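# The Gundeck Trial

My sister-in-law sold kitchen machines for Vuvier, and she had been promising me one since April. I had a bad shoulder and a sink full of bowls, and I was prepared to be replaced.

"Can it do dishes?" I asked.

"It can do a dish," she said.

We drove out to the Grevdale showroom, which used to be a carpet store and still smelled like one. The man at the desk gave me a clipboard. The machine was called the Gundeck. I signed in four places to say I wouldn't reach in and help.

I had wiped down my own counters that morning in 9 minutes, with the radio on, and had mentioned this in the car more than once.

"Go ahead and ask it for something," said the man.

"Put the bowls away."

"Away where?"

It was a fair question. At home, away is the cupboard over the stove, except for the big one, which lives on the fridge because of a disagreement in 2 parts with my late husband. I said anywhere would be fine. The man typed this in and frowned at it.

"It doesn't have anywhere," he said. "Try the cup."

So I asked for the cup. The arms gave a hum, like a refrigerator making up its mind, and we all leaned toward the glass.
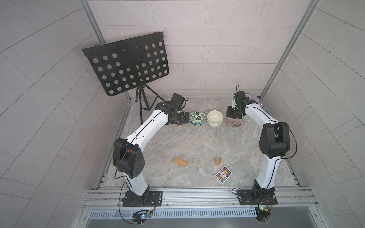

My sister-in-law whispered that the Ruppert people had one that folded towels. I asked how long a towel took. She said 20 minutes, but they were very good towels afterward.

"What does it do with the little wooden pieces?" I asked.

"Those are for practice," said the man.

"And the trading card?"

"Also practice."

I thought of my own practice, 50 years of it, none of it on trading cards. Then the hum stopped, and the man said it was thinking, in the voice people use outside a hospital room. My sister-in-law went to find the coffee. I stayed where I was with my purse on my lap and my good hand under my leg, so I wouldn't be tempted.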